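The Long Road to a Robot That Tidies Up

Friday, July 11, 2025 | By Adalberto Arruda

8 min read

My mother ironed on Sunday evenings with the radio on, and she used to tell us, every single week, that by the time we had houses of our own a machine would be doing it. I have a house of my own now. I also have a basket of shirts I've been stepping over for longer than I'd like to say, and so when I was asked to go find out how close the machines have come, I said yes before I'd heard the whole question!

I started in Cestport, where a company called Plimance has been teaching robot arms to do ordinary chores for four years. The engineers there were patient with me. They let me ask whether it could do the dishes (some of them), whether it could fold a fitted sheet (long, kind silence), and whether any of them had one at home (laughter, and then no).

What surprised me was how much of their talk was about things I do without noticing. Picking something up, for instance. You and I reach for the dish soap while yelling up the stairs at somebody, and our fingers sort out the rest – how hard to squeeze, where the weight is, whether the thing is full or nearly gone. A robot has to be taught all of that, and then taught it again when the bottle is a different shape or standing behind the toaster.

Plimance keeps a list of household tasks it would like its arms to manage, and there are 68 on it. The team considers 30 of them dependable, which to them means I could stand there all afternoon asking for the same thing and go home satisfied. Wiping a counter is on the good list. Matching socks is still a fight, and I felt a certain kinship there.

From Cestport I drove to the Varkex plant in Wainwright, where the shop floor is a different world. The arms there move nearly 620 parts an hour from one tray to another, and they do it beautifully, and they would be completely lost in my kitchen. The trays never move, you see. My kitchen moves constantly, mostly because of the people in it.

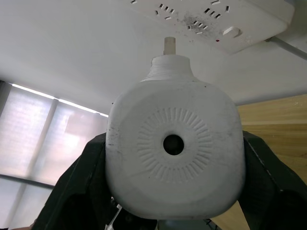
Holding on to a thing is really only the start of a chore, and I think that's what I hadn't understood back in March when I first began making calls. Once you have it, you've got to know which way up it goes, and what it might bump on the way, and when you can safely let go. The people at Plimance talk about letting go the way my uncle talked about backing up a boat trailer – anybody can go forward.

So, can they do it yet? A little of it, in rooms that have been set up kindly for them, with a person close by. I'd trust one with my counter. I would not trust one with my grandmother's gravy boat, and the engineer I said this to agreed so quickly that I suspect there is a story in it somewhere.

I ironed four shirts when I got home. The rest are still in the basket.

Last updated: Friday afternoon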